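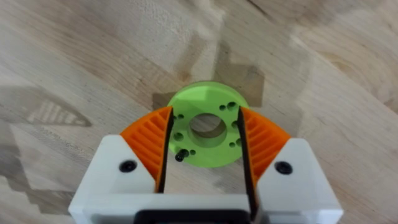

Flerkbridge Makerspace — Wood Shop Group

Refinishing a Worn Wooden Benchtop with Oil

This procedure covers sanding and oiling a solid wood benchtop that has gone dull or picked up stains. It applies to bare or previously oiled wood. Do not use it on a top with varnish, polyurethane or paint unless the old film has been completely removed first. Laminate and veneered tops are excluded.

Allow one evening for sanding and the first coat. Later coats take a few minutes each, plus drying time.

Materials

Random orbital sander with dust extraction
Abrasive discs in 80, 120 and 180 grit
Card scraper
Mineral spirits
Boiled linseed oil or a commercial hardening oil
Lint-free cotton rags
Nitrile gloves, safety glasses, dust mask
Metal can with a tight lid, filled with water, for used rags

Step 1. Check the existing finish

Put a few drops of water on the surface in an area that sees little use. If the water soaks in and darkens the wood within a few minutes, the top is bare or the oil has worn out. If it beads, scrape the spot lightly with the card scraper. Fine, dusty shavings usually mean oil. Clear flakes or curls mean a film finish, and the top needs stripping before you go on.

Step 2. Remove glue and residue

Hold the scraper at a steep angle and push with the grain. Dried wood glue comes off in chips. Wipe wax or grease with a rag dampened in mineral spirits, turning the rag often. Let the surface dry fully before sanding. Solvent left in the wood will clog the disc and leave streaks.

Step 3. Level the surface

Lay a straightedge across the top at several points and mark high spots in pencil. Start at 80 grit only if there are ridges, burns or deep scratches. Otherwise start at 120. Scribble pencil lines over the whole surface and sand until they are gone, keeping the sander flat and moving slowly. Do not tip the sander onto its edge to chase a stain. It makes a dip that shows up once oil is on.

Black rings around old screw holes are iron stains and often go deeper than sanding can reach. Oxalic acid will lighten them, but it has to be rinsed thoroughly and left overnight. Annelies Thaler keeps the data sheet for it in the finishing binder.
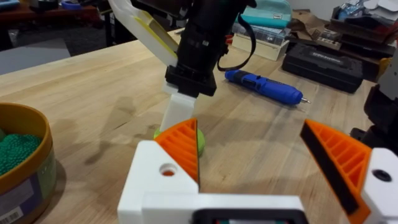 Step 4. Sand to final grit

Vacuum between grits. Finish at 180. Going finer closes the surface and reduces how much oil it takes up, which matters on a bench that will be worked hard. Break sharp edges by hand with a folded piece of 180.

Step 5. Apply the first coat

Pour a small amount of oil on the surface and spread it with a rag along the grain. Keep the wood wet for 21 minutes, adding oil to any patch that goes dull. Then wipe off everything that has not soaked in. Check again after an hour, as open-pored areas can bleed oil back out — wipe these too, or they will dry sticky.

Step 6. Recoat

Let the top dry overnight at 66 °F or warmer. Apply 2 more coats in the same way, using less oil each time. If the surface feels rough between coats, rub it with a 320 grit pad and wipe clean. End grain may need an additional coat.

Step 7. Dispose of rags

Rags soaked in linseed oil can heat up and ignite without a flame. Put them in the water-filled can as soon as you finish with them and close the lid. Never leave them folded or piled.

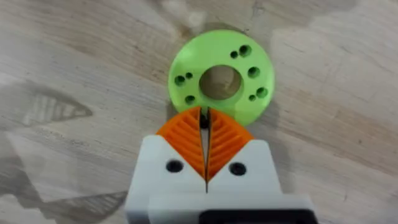

Can I put the bench back to use the next morning?

Light work is fine once the surface no longer feels tacky. Keep water, glue and clamps off it for a week, and longer in a cold shop.

Maintenance

Wipe on one thin coat when water stops beading, typically once or twice a year. Record the date and the product on the card under the bench. Questions about finishes go to Sepehr Zarei.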